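How to Clean a Computer Mouse and Mouse Pad

A mouse that gets used every day picks up skin oil and dust. The pointer starts to skip, the wheel feels rough, and the seams turn gray. Cleaning one takes 9 minutes once you have the supplies out.
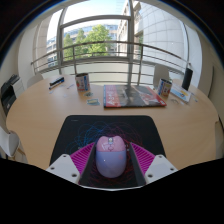
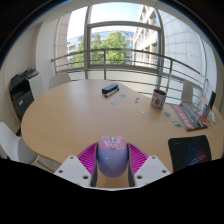 A two-tone mouse like this one has a seam across the shell, and that seam needs the most attention.

Stullinari Office Skills Club -- Desk Care Pages

What you need

Two soft cloths, cotton swabs, a wooden toothpick, rubbing alcohol, dish soap and a towel. Keep drinks away from the work area until you are done.

Cleaning the mouse

1. Unplug the mouse. If it is wireless, switch it off and take out the battery.

2. Dampen a cloth with alcohol. It should not drip. Wipe the top and both sides, where the thumb and ring finger rest.

3. Run the toothpick along the seam between the front and rear sections, then along the gap between the two buttons. Use light pressure. A metal pin will scratch a glossy shell.

4. Roll the wheel a little at a time and rub it with a damp swab. Hold the mouse upright while you do this so loose dirt falls out of the slot.

5. Turn the mouse over. Wipe the feet, then clean the sensor opening with a dry swab only.

Printed drawings on the shell can fade under alcohol. Go over those with plain water -- one pass is enough.

Cleaning the pad

Check the label first. Most cloth pads can be washed in a sink of lukewarm water with a few drops of dish soap. Rub with your fingers, rinse until the water runs clear, and press the pad in a towel. Do not wring it. Lay it flat overnight. Hard pads only need a wipe.

Before you plug it back in

Let the mouse air dry for 13 minutes. If the pointer still skips, try it on a different surface before you buy a new one.

Page by Lumturie Stojanović. Last checked 2023-03-05.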